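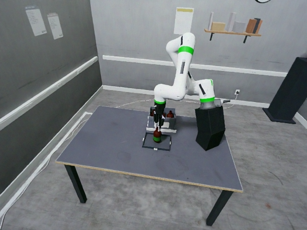 Bottle task, simulated cell, gripper at the neck of a bottle over the tray.

Print this message | E-mail this message

List: Plunmont manipulation list
Subject: Re: Bottle set, what counts as a usable example
Date: 28 March 2021

The earlier message asked:

> We are about to start collecting on the Jalby bottle task and I would
> like to settle the rules first. Three points.
>
> 1. Do we keep runs where the gripper closes on the neck, opens again
> and closes a second time? On the Tando set these were thrown out.
>
> 2. Is the starting layout drawn fresh for each run, or held for a
> block of runs?
>
> 3. The set is specified as 100 examples. Is that before or after
> the bad ones are removed?

Point 1. Keep them, but mark them. The Tando rule made sense for a set in which every grasp was scripted. Here the arm is driven by hand through the simulator, and a second close is a normal correction. If all such runs are removed, the learner is trained only on clean approaches and has no data for the states it will reach when it is slightly off. Use the field "regrasp" and give the number of the step at which the gripper opens. Runs in which the bottle falls over go in a separate folder. Do not delete them.

Point 2. Fresh for each run. The crate and the tray stay where they are for now. The bottles are shifted and turned within the limits in the layout file. Camera position is fixed for the first part of the set and will be varied in April, once the Bouvier loader can read more than one view per run. Please do not move the camera by hand before then, even by a small amount. The change is not logged and cannot be recovered later.

The wall items, shelf and cables are part of the room model and should be left on. A version with bare walls was tried on an earlier task. It rendered faster, but the policy trained on it did poorly as soon as anything was put behind the table.

Point 3. After. The first batch came to 187 recorded runs, of which 99 passed the checks, so one more is needed to close it. Most of the rejects failed for one of these reasons:

- recording started after the arm had already begun to move
- the wrist was well off vertical at the moment of closing
- joint log and picture log of different lengths
- seed missing from the header

The last two are faults in the recorder and are fixed in the current build. The first is up to the operator: start the log, wait for the counter to change, then move. The second is a matter of judgement at present. I have been using a limit of five degrees, which is tight for bottles standing close to the crate wall. If anyone has numbers to support a wider limit, send them to the list.

One further request. The file names in the first batch use run numbers only, and the checks had to be repeated when two folders were merged. From now on use task, operator code, seed and run number, in that order, joined by underscores. The old names will be converted by script. The seed in the name must match the seed in the header; the loader stops on a mismatch and prints the file concerned.

The regrasp field is not in the template yet. Until it is, add it by hand below the seed line.

2 replies | 0 shares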